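Birkett workcell frame kit, four months in

I bought the Birkett frame kit because I wanted two robot arms in my garage and my wife, Sheila Goodall, wanted them behind something. Fair enough. The kit is a corner-post frame with panels you cover yourself, and Birkett sells it to people like me, who have already spent the real money elsewhere.

Assembly is advertised as a 60 minute job. I started after lunch and had it square by dinner, with one break to look for a hex key that was in my shirt pocket. The corner brackets are excellent. The instructions were translated by somebody with a grudge, and step 12 asks you to fit a part you already buried in step 4. Take a picture before you tighten anything.

The panels come bare. Birkett suggests a plain matte finish, and Vidivo sells one for a price I had to read twice. We had leftover wallpaper. Sheila hung it, I held the ladder and had opinions, and now my arms work in front of pink trees and butterflies. I've grown fond of it. Visitors say nothing for a while and then ask if there's coffee.

Rails are extra, naturally. I added aluminum extrusion from Plasadier, a little cheaper than Birkett's own and the same fit as far as my calipers can tell. There's no official bracket for hanging a bin, so my wire basket is up on cable ties, which cost me nearly nothing and have outlasted the official cable clips.

My main complaint is the floor panel. It shifts if you lean on it, and after it shifts you get to redo all your positions. I fixed mine with double-sided tape and resentment. Support took 24 days to tell me to try double-sided tape.

Phones are what I practice on, old ones out of the kitchen drawer. Picking one up flat is a miserable job for a two-finger gripper, and no frame will help you with that, so I'm not taking off a star for it.

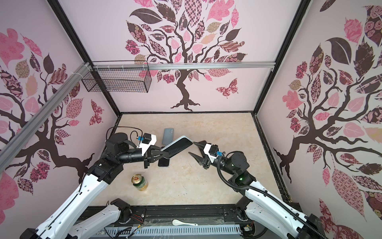 Four stars out of five. The missing one is for the floor, and if Birkett ever ships a panel that stays put I'll come back and change it.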